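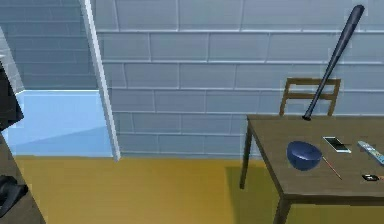
Blog > Football > Serkdale Town

Home Fixtures Archive About

Selling Gunawardena in November

Serkdale let Debashish Gunawardena go to Clorkness last week and I have been asked by a few readers what I make of it. I think the club got a fair price for a player it should have kept until the end of the season.

He played 41 league games for us and scored 17 goals. Most of those came from the left side after Kasun Gazi moved inside and gave him room to run at the fullback. When Gazi hurt his knee, that room went away and so did the goals. He had one in his last nine games, and that was a penalty.

The manager, Pranab Kumarasinghe, told the local paper he wanted players who press from the front. Gunawardena never did much of that. He didn't do it when we were winning either, and it wasn't a problem then.

The gate for his last home game was 2,491. I was in the Dissanayake Stand, in my usual seat near the tunnel, and he was clapped off after 70 minutes. He walked around the far side to get back to the bench. I don't think most people knew he was leaving.

Clorkness play with two strikers and a lot of long diagonal passes, so he should get chances. We go there in the spring. Their away section is small and the parking is bad, so take the train if you can.

As for who plays on the left now, the choice is between a 19-year-old from the youth team and moving the right back across. I'd play the kid. He looked fine in the cup game and he tracks back, which ought to please Kumarasinghe.

I'll write up the women's team next time. Anoma Howlader has started the season very well in goal and I've only seen her play twice.

867 views 6 comments Share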